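Revised 11 January 2020

## 3. Hanging the curtains

Finish section 2 before you begin. The frame must be standing upright with every corner joint tightened. The Skevik frame is supplied in white, and the pleated curtains come in the colour you ordered.

**Caution:** Do not climb on the frame or lean a ladder against it. Use a steady step stool on a flat floor.

1. Unpack the curtains and lay them over a clean table or bed with the pleats running lengthways.
2. Leave them for 20 minutes so that the fold lines can drop. Do not iron the pleats.
3. Push one hook into each pocket along the top tape. Spare hooks are sold as part 724. 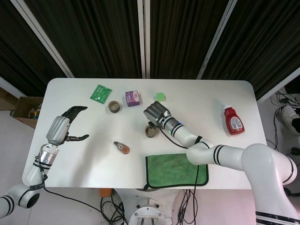 One customer wrote to ask whether the hooks can go in before the curtains are washed, as hers had picked up dust in storage. They can't. Take the hooks out first and wash the curtains at a low setting.

4. Slide the runners on to the top rail and fit the end stop loosely.
5. Starting at a post, clip each hook to a runner. Keep the seam facing the wall.
6. Draw the curtain across and check the hem. If it drags, move the hooks to the lower row of pockets.

**Note:** Furniture can stand in front of the curtains once they are hung. Leave enough room to reach the end stop by hand.
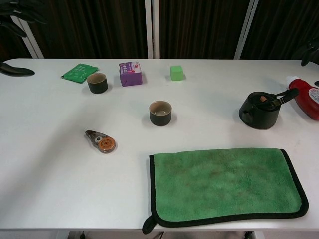
7. Tighten the end stop with the small Preteck key from the fittings bag. Stop when it grips.
8. Draw the curtain back and forth three times. If a runner sticks, wipe the rail with a dry cloth. Do not use oil.

### Joining two curtains

Overlap the edges by one pleat and fix them with the clear clips. Curtains from the older Çınar range have a narrower tape and need the hooks that came with them.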